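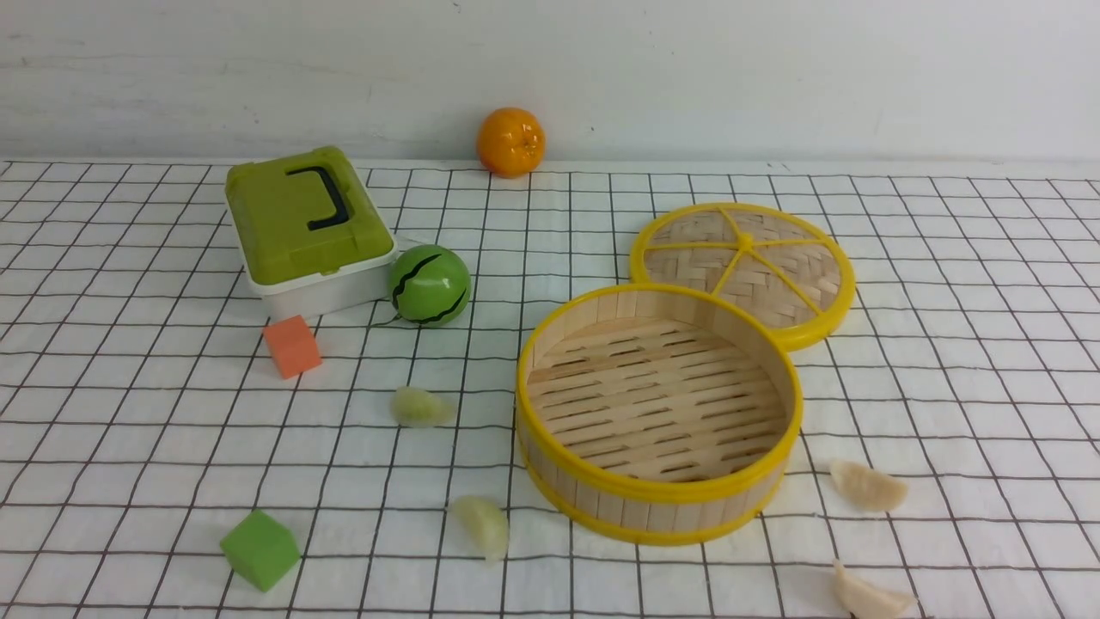

Darstead Robotics Club – Visits and Open Days

12 Jun 2023

Ten of us took the train out to Gesholm for the open day at the Abdel Hamid lab. I had signed up in April and nearly forgot. The trip takes 2 hours with the change at Hivmont, and the coffee at Hivmont is still bad.

The morning was talks. I took notes on the one about grip force and will type them up when I can read my own handwriting.

The part I went for was the table demo. The task is to put dumplings into a bamboo steamer. It sounds easy, but dumplings are small, curved and all sit a bit differently, and the steamer has a rim to clear on the way in. There is other stuff on the table too: an orange, a box with a green lid, a ball painted like a watermelon, a couple of foam cubes. The system has to leave those alone and go for the dumplings. Two of them are greenish and two are more beige, and I asked if the color matters. The answer was that it did at first and they added more examples.

They have logged 171 runs of this task so far. Each run starts with the basket empty and the dumplings out on the cloth, and things get moved between runs so the layout is never quite the same.

We saw 12 runs before lunch. I liked the slow ones best – you could follow what it was doing. The lid is a separate task and they did not show it.

Train tickets can be claimed back from the club. Bring the paper receipt.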